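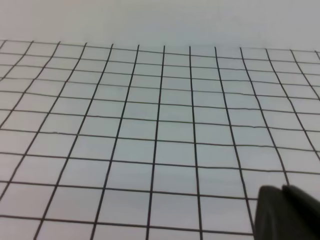

A hand-drawn grid on a white surface

Unit 3. Dress, Belief and Belonging: Reading Survey Evidence

Purpose of the unit

This handout supports the seminar on clothing and religious identity among young adults in small cities. Students should read it before the seminar and bring the Drulville questionnaire with them. The unit deals with how people account for what they wear, and with the care needed when such accounts are turned into figures.

Background

Early studies of religious dress often relied on interviews with clergy and parents. The wearers themselves were seldom asked. The Finthorpe study took a different course. It recruited 300 residents between the ages of 18 and 30 from several faiths, along with a smaller group who described themselves as having no religion. Each person completed a written questionnaire, and 21 were later interviewed at length.

The questionnaire allowed more than one answer to the item on reasons for dress. Family custom, personal faith, modesty, comfort and fashion were all listed. Many respondents marked several of these, and the interviews show that the weight given to each could change with the setting. One participant wore a head covering at home and at worship but removed it at work. Another had begun wearing one only after leaving home for college. 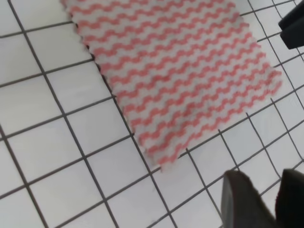 Course Reader, Vol. 2, p. 21

Key terms

Ascribed identity: a membership that others assign to a person, whether or not the person accepts it.

Claimed identity: a membership that a person asserts, in words, in conduct or in dress.

Visible practice: any religious practice that strangers can notice in daily life. Clothing is the most frequent case, but fasting at a shared workplace may also qualify.

Limits of the evidence

The Finthorpe sample was drawn largely through student groups and places of worship. Residents who belonged to neither are poorly represented. The Drulville survey corrected this in part by mailing forms to households, although its response rate was lower. Results from the two cities should not be combined. Students should also note that the Halonen translation of the questionnaire uses a single word for both "custom" and "duty," which affects the answers to item 3.

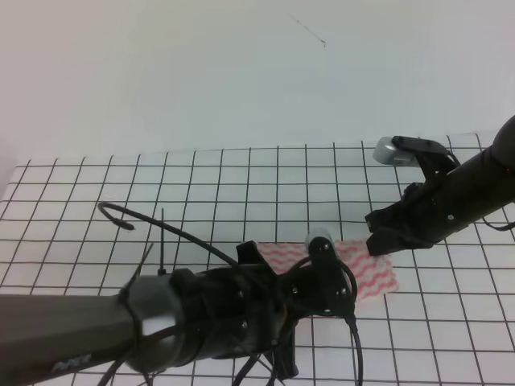
Preparation for the seminar

Read the Vamotico report, chapter 2, and write one page on the following matter: how the wording of a survey item may shape what respondents say about their own beliefs. Refer to at least two items from the Drulville questionnaire. Papers are to be handed in at the start of the session.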